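Small Things Are Still the Hard Part

At Jomerine, Ruwan Wanigasekara does not ask his machines to fold shirts. He asks them to hold one thin black rod.

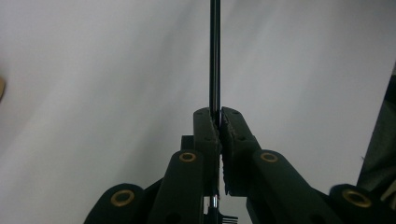

A floor is easy – it is big and it stays in its place. A drawer of small items needs 29 different grips, by his list.

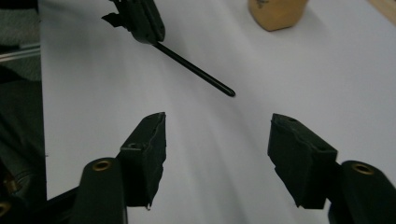
Can a robot tidy a bathroom shelf yet? Only in parts, and with a person near. Wanigasekara expects 3 or 4 more years of work.
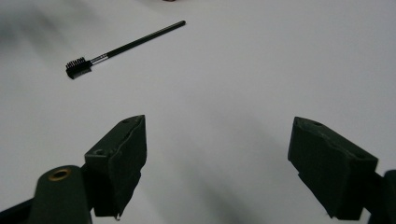 An eyebrow brush on a white tabletop, with the gripper open.

Until then, he tidies his own shelf by hand.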